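Workshop notebook, painting room
Sunday, April

Ground tests for the Slanina panels

Carried on with the absorbency tests for the triptych. Seven boards on the go, all cut from the same sheet, all sized twice with rabbit skin glue at 10 per cent. Boards 1 to 4 have the chalk ground, 5 to 7 the half-oil ground from the Trelex tin. Four coats each, brushed crosswise, sanded only after the last.

Board 3 has pinholes along the top edge. Glue probably too warm when the chalk went in. I will not fill them; the board stays in the set as a reference and gets marked on the back.

Raw umber, thinned one part paint to two of turps, wiped on with a rag at 9.20. The chalk boards took it at once and the stroke ends went matt before I had put the rag down. The half-oil boards stayed open long enough to lift out a highlight with a dry brush. Board 6 best of the lot — even drag, no shine in the dips. Board 7 is slippery at the lower left, so the last coat there must have been fat. Notes typed up at the table and printed for the binder.
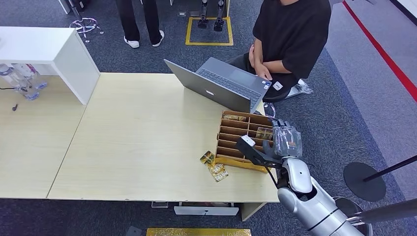 Glazes

Lean layer first on all boards, left overnight, then the glaze. Medium is stand oil and dammar, mixed from the Mistora bottles. Alizarin over the umber is too cold for the left panel. Tried it with a touch of burnt sienna on 2 and 6. On 2 it sinks and will need oiling out before anyone can judge the colour. On 6 it sits well and keeps its depth from the side.

The order number for the medium is 678, written inside the cupboard door. Next bottle to come from the same batch if Hostora still has it, otherwise the test has to be run again from the lean layer.

Drying check by fingertip at the corner of each board: 1, 2 and 4 touch dry, 3 nearly, 5 and 6 tacky, 7 wet. No varnish on any of them until the end of the series.

Sanding: grit 2000 on board 5 took the tooth off completely and the umber crawled. Go back to the coarser paper and stop earlier. Proposal for the panels is the half-oil ground as on board 6, three coats instead of four, with the left panel done first. 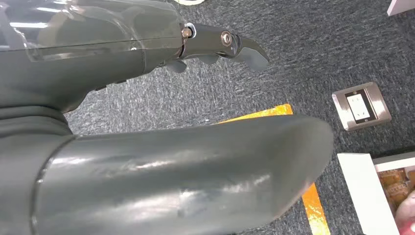 Matúš Krajčí, pencilled in later: I would keep the fourth coat. Three will show the weave of the board through a thin glaze, and the left panel has the thinnest passages of the whole triptych. Also please put one chalk board in the window for a fortnight before we rule it out.

Agreed on the window. Board 4 is up there now, face out. Will prepare one more half-oil board with three coats next to one with four and glaze both from the same cup.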